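The wrist view finally works, and I have been grinning since Monday

If you've been following along, you know the arm on my bench has been missing its gripper since July. I took the old one off because it couldn't hold a screwdriver without letting it swing, and then I got stuck designing the new one. So I did what a friend at Farkside (our shared workshop, best monthly fee I pay) kept telling me to do and built the whole thing in simulation first. I should have done it a year ago!

The simulator is Rees, which is free and a bit cranky. I named the arm Furkus back when it was only a base and two motors, and the name stuck. My model of it is up to version 50 now, mostly because I save a new copy every time I touch a joint limit.

The big job this week was the wrist camera. I had it mounted too far back, so all it saw was palm. Moving it forward a little and tipping it down gave me a view I can really use, with both fingers showing and plenty of the wood between them. I left the room as it came with the kitchen pack, tile walls and mountain and all. The busy background is good for testing anyway, and I like looking at it.

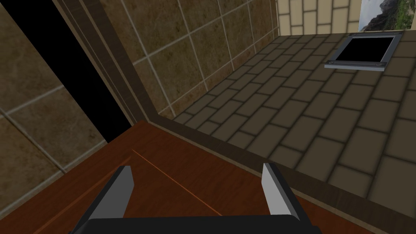 What I changed on the fingers

The first set were thick and rounded and looked great, but they hid whatever I was trying to pick up. The new ones are flat plates. I drew them in one evening, mirrored one side to get the other, and had them opening and closing before bed. I'm so happy with them! The palm is still a plain block for now, and I'll add screw holes once I know where the real motor sits.

One warning if you try this yourself: check your units. My finger file came in at 2817 percent and filled the entire kitchen. I laughed, then spent an hour finding the one box I hadn't ticked.

Next up is printing. The Farkside printer is booked most evenings, so I'm going in early with a fresh spool of Brurov filament and both finger files on a card. I want two full sets, one to use and one to snap while I find out how hard the motor squeezes. After that I'll write a loop that closes on a foam block 50 times and leave it running while I make dinner.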